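Home | Notebook | Plots | Seed list | Contact
Print this page | E-mail this entry
Reading time: 2 minutes

Dec 18, 2021
Mulch and path edges, Rilton park

Kerstin asked me to write down what we decided about the ground cover beside the long path, before I forget it over the holiday. My English notes are slow, so please excuse the short sentences. Corrections in pencil are welcome.

The question is the same as in July. How much bark do we need to keep the soil off the concrete, and do we need it along the whole length? Halvorsen delivered 800 litres of the medium bark. Last time they sent the fine one, which blew everywhere and which Kerstin swept up for a whole morning. The medium lies better. I pushed my hand into it in 14 places and the depth was not even: good in the middle of the beds, thin near the corners. I think we rake too much towards the middle. Next time we should start at the edge and work inwards.

Where there is only leaf litter I am less sure what to do. My opinion is to leave it. The trees give us cover for free, and the soil under the leaves was softer than the soil in the bare places when I tried it with the small fork. Kerstin does not agree. She thinks that the leaves will go onto the path with the first strong wind, and then people slip, and then we have letters from Ovitley again. We agreed on this: leaves stay on the ground, but we keep a clean strip next to the concrete, two hand widths. Somebody has to sweep it. For January this is me.

I also looked at the side path. The triangle of soil where it leaves the main one is difficult, people take the short way over the corner. I would like to try a low plant there and no more bark. To be discussed with Traltum, they have the plant list.

Path and both sides, mulched beds first, then the stretches with leaves and bare soil:

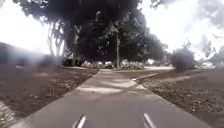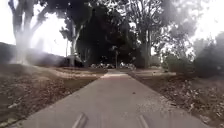
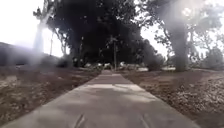 About tools. The wide rake has lost two teeth and leaves a line in the bark, so I used the old one with the short handle, and my back tells me this today. Please order a new wide rake, the same model if possible. The fork is fine. The measuring stick is in the shed behind the door, not in the box where the label says.

Things I still do not know:
- if the medium bark holds down the small weeds, or only hides them until spring
- if the shade makes a difference to how quickly it breaks down. I have put a marked peg in shade and one in sun, and will read both when I am back.
- what Halvorsen charges for a half load

Kerstin has the key until I return.

Signe Sjögren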